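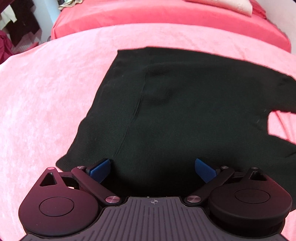

Folding Knits With a Hand-Held Gripper: What Worked for Me

I've been swapping grippers in and out all June, trying to find one that can fold a sweater without making me want to throw it across the bedroom. A few of you asked for my notes, so here they are, in no particular order (my desk looks much the same).

Start on the bed
I began on a table and gave up within an hour. Thin knits slid all over the place every time the fingers closed. A plush blanket grips the fabric a little, and it has enough give that you can press the tips down and scoop under a hem. Smooth the blanket first, though, or you'll pinch that too!

Go for the hem
Lay the sweater flat with the bottom hem toward you and come in low, with the pads open on either side of the spot you want. Side seams are tempting since they stand up a bit, but I got a lot of twisted folds that way. Dzifa Arthur swears by the cuffs. We've agreed to disagree.

Pads matter more than arms
I tried two sets, the Uko and the Brineo. The Uko pads are softer and they hug a fine knit nicely, but they pick up lint like crazy, so wipe them with a damp cloth every few folds. The Brineo ones are stiffer, better on towels and jeans, and they let go cleanly. For sweaters I'd take the Uko. If you can only buy one set and you fold a bit of everything, get the Brineo and squeeze a little longer.

Black clothes are a pain
My wrist camera kept losing the edge of anything black. What helped was a lighter blanket underneath and the lamp moved off to one side, so the wrinkles throw a shadow. Turning the exposure up made things worse for me, all grain and no hem. Siriporn Pongsiri tells me the Umley camera copes better in the evening, but at $284 I'm sticking with the lamp.

Slow the close
On the Gyamfi controller I had the closing speed at 149 out of the box, and it snapped shut before the fabric had settled between the pads. I dropped it to 50 and left it there. It feels painfully slow on the first sweater and then you stop noticing.

Check the pivots
Snug up the pivot screws before each session. A loose one lets a finger drift sideways, and you'll blame the pads for it (I blamed the pads for a week).

Next up is fitted sheets. Wish me luck, and send me your settings if you've got any that work!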